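Glare on Work Surfaces in Shared Study Rooms

Project report, Lighting and Interiors module
Group members: Noemi Messina, Areeba Abbasi, Rin Miyazaki
Supervisor: Sylvain Gautier

1. Background

The study rooms on the second floor of the Fleury building were refitted with new ceiling fixtures in December. Students later complained that the rooms were tiring to read in, although the light level on the desks met the value in the design brief. Our group was asked to find out whether the complaints had to do with the amount of light or with reflected glare from the furniture.

Reflected glare occurs when a light source is mirrored in a surface close to the line of sight. A matte surface scatters incoming light in many directions. A glossy surface sends a large share of it back at the same angle at which it arrived, so a person seated at the wrong angle sees a bright patch on top of whatever they are trying to read. This lowers the contrast between ink and paper, and the effect is stronger on coated paper and screens.
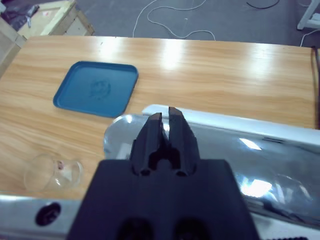
Two kinds of glare are usually separated. Disability glare reduces what a person can see. Discomfort glare is unpleasant but leaves performance more or less intact. We expected to find mostly the second kind, and the questionnaire was written with that in mind.

2. Method

We collected luminance readings in 4 rooms. Each desk was divided into a grid, and readings were taken from the eye position of a seated reader with the meter on a tripod. In total we recorded 3,058 readings. Blinds were closed during all sessions so that daylight would not affect the results. Sessions were held after 6 p.m., when the rooms could be reserved.

In parallel, 33 students filled in a short questionnaire after reading a printed text at one of the desks. They rated brightness, comfort and legibility on a five-point scale. Areeba Abbasi prepared the questionnaire and Rin Miyazaki handled the readings. Noemi Messina did the data processing and wrote most of section 3.

One session, on a Tuesday, had to be repeated after the meter was found to be set to the wrong range. The faulty readings were deleted and are not part of the total given above.

3. Results

The light level on the desks was even in all rooms. Luminance was not. On the glossy desktops the readings rose sharply in a band across the far part of the desk, where the ceiling fixtures were mirrored toward the seated reader. On the matte desktops the same band was present but much weaker, and its edges could not be located with any confidence.

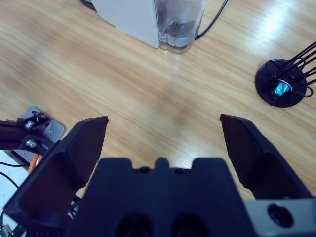 Comfort ratings followed luminance more closely than they followed light level. Students at glossy desks gave lower comfort scores, and several wrote that they had moved the text closer to themselves or tilted it. Legibility scores differed less between the two desk types. This agrees with our expectation of discomfort glare, but the sample is small and the desk types were not spread evenly over the rooms.

4. Possible measures

Moving the desks is the cheapest measure. If the fixtures are to the side of the reader instead of in front, the mirrored light mostly misses the eye. We tested this in one room by turning 2 desks through 90 degrees, and the bright band moved out of the reading area on both. The drawback is that the room then seats fewer people.

Matte desk pads would also work – provided that they stay on the desks. Refinishing the tops was priced informally and set aside as too expensive for a first step.

5. Limitations

We did not measure with open blinds, and the results say nothing about daytime use. Wall and floor reflectance were taken from the building documents and not checked. Screens were left out entirely. Shadi Khasawneh has offered to pass on our grid template to next year's group, who may want to start there.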